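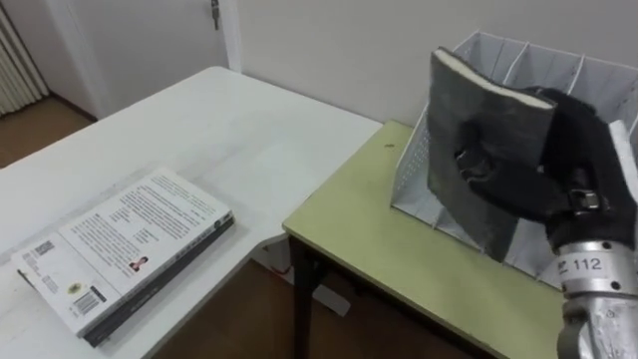
그림 1. 장갑을 씌운 그리퍼로 책을 정리대 칸에 넣는 작업

## 4. 도서 정리 작업의 안전 및 운용 기준

이 장은 Hokbridge 탁상 작업 셀에서 책을 집어 정리대에 꽂는 작업을 할 때 지켜야 할 기준을 다룹니다. 설치와 전원 연결은 2장, 원점 복귀와 좌표 설정은 3장을 먼저 마친 상태를 전제로 합니다. Cultley 작업장과 Orakzai 작업장에 같은 기준을 적용하며, 작업장별로 다른 값은 셀 기록지에 적힌 값을 우선합니다.

### 4.1 적용 범위

단행본 크기의 책을 한 번에 한 권씩 다루는 작업에 적용합니다. 양장본과 무선철 모두 해당합니다. 다음 물품은 이 장의 절차로 다루지 마십시오.

- 표지가 떨어졌거나 낱장이 빠져나오는 책
- 스프링 제본 노트, 링 바인더
- 부록이나 음반이 끼워져 있어 들었을 때 빠질 수 있는 책
- 비닐 포장을 뜯지 않은 책

### 4.2 작업 구역 준비

1. 비상정지 버튼을 눌러 팔이 움직이지 않는 상태로 만듭니다.
2. 작업대 다리의 높이 조절 나사를 조여 흔들림이 없는지 확인합니다. 작업대를 두 개 이상 이어서 쓸 때는 상판이 만나는 자리를 손으로 눌러 보고, 한쪽이 들리면 높이를 다시 맞춥니다.
3. 정리대를 상판 위에 놓고 칸의 입구가 위를 향하게 합니다. 정리대 바닥에 미끄럼 방지 패드를 붙입니다.
4. 정리대 위치를 바닥 테이프로 상판에 표시합니다. 교대 후에도 같은 자리에 놓아야 합니다.
5. 꽂을 책은 옆 작업대에 눕혀 둡니다. 책끼리 겹치지 않게 합니다.
6. 팔이 지나는 경로와 작업대 아래를 확인합니다. 봉투, 포장재, 케이블은 작업 시작 전에 치웁니다.
7. 출입문 쪽에서 들어오는 사람이 작업 구역 표시선을 볼 수 있는지 확인합니다.

> **주의**
> 작업대 아래에 떨어진 비닐이나 종이를 팔이 움직이는 동안 줍지 마십시오. 반드시 4.6의 정지 절차를 거친 뒤 접근합니다.

### 4.3 그리퍼 장갑 장착과 점검

장갑은 책 표지에 긁힌 자국이 남는 것을 줄이고 손가락 표면의 마찰을 높입니다. 보호구가 아니므로 끼임 위험을 막아 주지 않습니다.

1. 그리퍼를 완전히 편 자세로 두고 구동 전원을 끕니다.
2. 장갑을 손가락 끝부터 끼웁니다. 손가락 끝에 천이 남으면 한 치수 작은 장갑으로 바꿉니다.
3. 손목 쪽 고정구를 채웁니다. 남는 끈은 안으로 접어 넣어 관절 틈에 닿지 않게 합니다.
4. 전원을 켜고 저속으로 쥐기와 펴기를 2회 반복합니다. 천이 당겨지거나 말려 들어가면 다시 장착합니다.
5. 팔 번호 라벨이 장갑에 가려지지 않는지 확인하고, 그 번호를 셀 기록지에 적습니다.

장갑은 마른 상태로만 사용합니다. 올이 풀렸거나 손가락 안쪽이 번들거릴 만큼 닳은 장갑은 폐기하고, 기워서 다시 쓰지 않습니다.

### 4.4 속도와 파지력

처음 다루는 책은 저속 모드에서 시작합니다. 저속 모드의 상한은 정격 속도의 20 %입니다. 같은 책으로 꽂기 동작을 2회 연속 문제없이 마친 뒤에만 일반 모드로 바꿀 수 있습니다.

파지력은 낮은 단계에서 시작해 책이 미끄러지지 않을 때까지 한 단계씩 올립니다. 표지가 안쪽으로 눌려 들어가면 즉시 한 단계 내립니다. 무선철은 양장본보다 쉽게 휘므로, 양장본에서 쓰던 값을 그대로 불러오지 마십시오.

**참고:** 설정값은 Zuneck 제어 화면의 `작업 > 파지 > 저장값`에 책 종류별로 보관합니다. 이름에는 제본 방식과 두께를 함께 적습니다. 예: `양장_두꺼움`

### 4.5 꽂기 절차

1. 표시선 안에 사람이 없는지 눈으로 확인하고 "시작"이라고 소리 내어 알립니다.
2. 비상정지를 해제하고 저속 모드를 선택합니다.
3. 책등의 반대편이 벌어지지 않도록 앞뒤 표지를 함께 쥡니다. 표지 한 장만 잡혔으면 내려놓고 다시 쥡니다.
4. 책을 정리대 높이 위로 들어 올린 뒤 수평으로 이동합니다. 칸막이를 스치면서 옮기지 않습니다.
5. 빈 칸 위에서 멈추고 책의 기울기를 칸막이에 맞춥니다.
6. 책 아랫부분이 칸 안으로 들어가도록 천천히 내립니다. 저항이 느껴지거나 정리대가 밀리면 내리기를 멈추고 5번으로 돌아갑니다.
7. 책이 바닥에 닿은 것을 확인한 뒤 손가락을 폅니다. 떨어뜨려 넣지 않습니다.
8. 그리퍼를 위로 곧게 빼낸 다음 대기 위치로 보냅니다.

> **경고**
> 책이 비스듬히 걸렸을 때 사람이 손으로 밀어 넣으면서 그리퍼를 동시에 움직이지 마십시오. 손가락이 책과 칸막이 사이에 끼일 수 있습니다.

칸 하나에는 책을 한 권만 넣습니다. 두꺼운 책이 칸에 맞지 않으면 힘으로 넣지 말고 따로 모아 둡니다.

### 4.6 정지와 접근

일시정지 상태에서는 팔에 구동 전원이 남아 있습니다. 일시정지만으로 표시선 안에 들어가지 마십시오.

1. 일시정지를 누르고 팔이 멈출 때까지 기다립니다.
2. 책을 쥐고 있으면 빈 작업대 면 위로 옮겨 내려놓습니다. 옮길 수 없으면 그대로 둡니다.
3. 비상정지를 누릅니다.
4. 제어 화면에 `구동 차단`이 표시된 것을 확인한 뒤 접근합니다.
5. 조치를 마치고 나오면 4.2의 6번부터 다시 점검합니다.

책을 쥔 채로 비상정지를 누르면 손가락은 닫힌 상태를 유지합니다. 억지로 벌리지 말고 손목 덮개 안쪽의 수동 해제 레버를 사용하십시오. 레버를 당길 때는 다른 손으로 책을 받칩니다.

### 4.7 기록

작업을 마칠 때마다 셀 기록지에 다음을 적습니다.

| 항목 | 기입 내용 |
|---|---|
| 팔 번호 | 라벨에 적힌 번호 |
| 장갑 상태 | 정상 / 교체 |
| 사용한 저장값 | 제어 화면에 표시된 이름 |
| 걸림 또는 낙하 | 발생한 동작과 칸 위치 |
| 비상정지 사용 | 사유와 재시작 확인자 |

낙하한 책은 표지와 제본 상태를 살핀 뒤 작업에 다시 넣습니다. 같은 칸에서 걸림이 반복되면 정리대의 위치 표시와 칸막이 휨을 점검하고, 점검이 끝날 때까지 그 칸은 사용 금지로 표시합니다. 기록지는 매년 10월 정기 점검 때 정비 기록과 함께 철합니다.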